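Caderno de oficina, célula de separação de Kelcombe
24 de julho de 2024

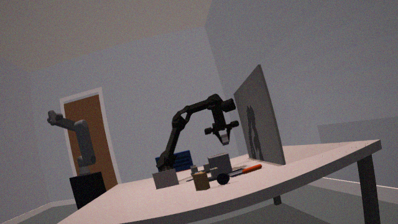 Continuo a partir da entrada anterior. Ficou decidido que a triagem de peças miúdas em Kelcombe passa por etapas: primeiro tudo em simulação, depois a mesa real, e só então a bancada 9 muda de regime. Hoje foi dia de simulação e de conversa com o pessoal do turno.

Simulação. O braço preto faz a separação, o cinzento do pedestal fica parado até termos o protocolo de passagem fechado com a Flukmont. Usei o conjunto misto de sempre: caixas cinzentas, cilindros pequenos, o recipiente bege, a bola preta e a ferramenta de cabo laranja. Corri 100 ciclos com a disposição fixa e mais 20 com as posições baralhadas. Com disposição fixa não há nada a assinalar. Com posições baralhadas, o problema continua a ser a bola: quando a garra desce perto do recipiente bege, o planeador prefere a aproximação lateral e empurra-a. Baixei a velocidade na descida e melhorou, mas não chega. O registo já vai em 1.515 ciclos desde março, contando com os que deitámos fora por causa do atrito mal definido.

O painel cinzento mantém-se no modelo. Tirei-o da lista de colisões numa das corridas, por engano, e tive de repetir tudo. Quem mexer no ficheiro da cena, confirme isso antes de arrancar.

Conversa com o turno. Duas horas, mais do que estava previsto. Pontos que anotei:

- Quem está na bancada 9 separa à mão durante o turno inteiro. Com a célula a funcionar, passa a abastecer, a resolver peças rejeitadas e a fazer a verificação final. A queixa dos pulsos foi a primeira coisa de que falaram, e nesse ponto querem a mudança.
- Receio de ficar a vigiar a máquina sem poder sair do lugar. Pedem que as paragens toquem no posto e no corredor, para não terem de estar sempre a olhar.
- Querem saber quem decide quando a célula pára. Respondi que é quem está no posto, sem pedir autorização. Falta pôr isto por escrito na instrução de trabalho.
- O ritmo. Na Whiteley, segundo contaram, subiram o objetivo de peças logo na primeira semana e as rejeitadas acumularam-se ao lado da mesa. Não quero repetir isso aqui. Proposta minha: objetivo igual ao atual até ao fim do período de adaptação.
- Formação. Pediram para mexer no simulador antes de a mesa real estar montada. Parece-me bem, e o computador da sala pequena aguenta a cena sem a sombra ligada.

Sobre os postos: a direção da Bramside diz que ninguém sai, mas o turno da noite ainda não tem distribuição feita. Perguntaram-me e não soube responder. Fica pendente.

Por fazer:

Rever a aproximação à bola, tentar descida vertical com a garra rodada.
Pedir à Flukmont o protocolo de passagem entre braços.
Escrever a regra de paragem e dá-la a ler ao turno antes de a fechar.
Instalar o simulador na sala pequena.
Guardar a versão de hoje com o painel nas colisões e apagar a outra.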